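The Fold and the Fuss

A laundry-folding cell in Corkgate is supposed to run by itself. I spent a day with the people who keep it going.

The brochure from Zetska has a sentence in it that I read several times on the train: "Once commissioned, the cell requires minimal attention." I have been writing about machines long enough to wonder how much attention a word like "minimal" can hide. So on 11/8/21 I went to Corkgate and asked to watch somebody pay it.

The somebody was Serpil Polat, who has charge of the cell from the moment it is powered up until the moment it is covered for the night. She was already at work when I came in, with a hex key in one hand and a rag in the other.

The machine itself is modest. Two arms stand side by side on a rail. A table with a flowery mat sits in front of them, closed in by three walls papered to look like blue brick. Clothes wait in a laundry basket in the back corner. The arms are meant to take a garment out, lay it flat and fold it. A person can do that while talking on the phone, a comparison I made out loud and which Polat did not seem to enjoy.

"You can fold a shirt because you've had hands your whole life," she said. "This has had hands since July."

Her morning starts at the base plates. Each arm is bolted to a plate, and each plate is bolted to the rail. She goes over every bolt with the key, left plate first, and then leans on the shoulder of each arm to feel for play. On the day I visited, one bolt on the right plate took nearly a quarter turn. I asked what would have happened if she had skipped it. She said probably nothing that morning. By the end of the week the gripper would have been closing a little to one side of where the software thought it was, and they would have spent an afternoon blaming the software.

Cables come next. They are sleeved and looped so that the wrists can turn without pulling on anything, and the loops creep. Polat sends each arm to its farthest reach at slow speed and watches the loop nearest the wrist. If it goes tight, she cuts the tie and moves it. Then the lights on the boards under the bases. Then the grippers, opened and closed on a scrap of cloth until she is satisfied with the sound, a test I could find nowhere in the manual.

The whole routine took 49 minutes. The manual, which was written by Erkus, the contractor that installed the cell, allows 9.

I put this to Elfriede Kälin, who runs the site and signed for the purchase. She is a direct woman and she didn't pretend to be surprised. "Nine is what it takes if everything is fine and you don't look very hard," she said. Zetska had quoted her a payback period of two years. She now privately uses a longer one and would not tell me what it was.

The mat is a sore point between them. Kälin bought it because the original surface, a plain gray sheet from Hauser, was close to the color of half the clothes, and the cameras lost the edges. The flowered one shows dark fabric well. It also wears. There is a scuffed patch near the middle where the coating has started to peel, and it sheds. Polat wipes the mat down at the start of the day and would like it replaced. Kälin would like to know why a machine this expensive needs a new tablecloth.

I think Kälin has the better question, and Polat has the better answer. A lifted edge on the mat can catch a fingertip, and a finger that stops short leaves a sleeve behind. Every later move in the fold is then made on a garment that isn't where it should be. I saw this happen twice before lunch. Each time Polat stopped the arms, pulled the cloth free, sent both arms home and began again, and each time it was written in the log under "operator assist." The log is what Zetska uses to calculate its uptime figures. An assist doesn't count as a stop.

I asked Erkus about that by phone. The man I spoke to said the category had been agreed with the customer. Kälin, when I went back to her, said she supposed it had been, in a document of 8 pages that she had signed standing up.

None of this makes the cell a fraud. After lunch it ran well for a long stretch, and I caught myself leaning in when both grippers had hold of the same garment. But the part that works so smoothly rests on a woman with a hex key who does not appear in the brochure, and whose hours are booked to a different budget.
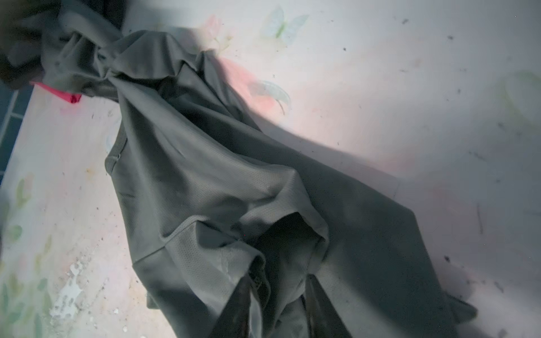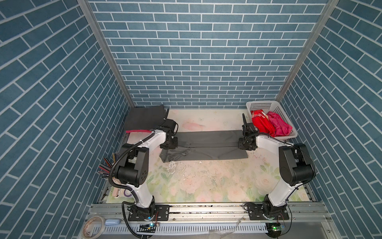

Both grippers on the gray garment, laid across the mat.
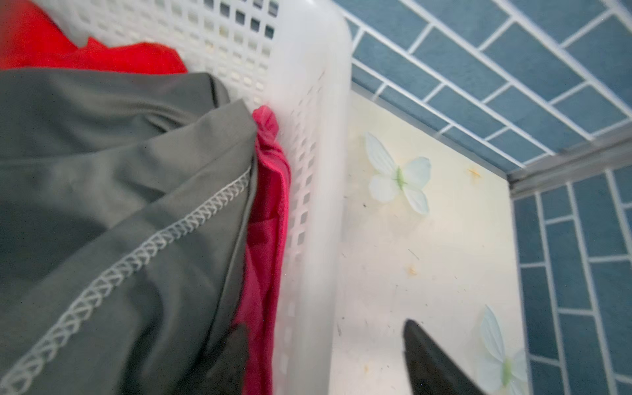
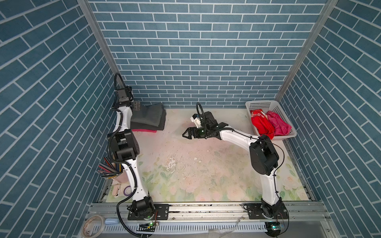
How often do the base plate bolts need to be checked?

Polat checks them every working day before the arms are moved, and again after any collision or hard stop. The Erkus manual asks for a check every 7 days.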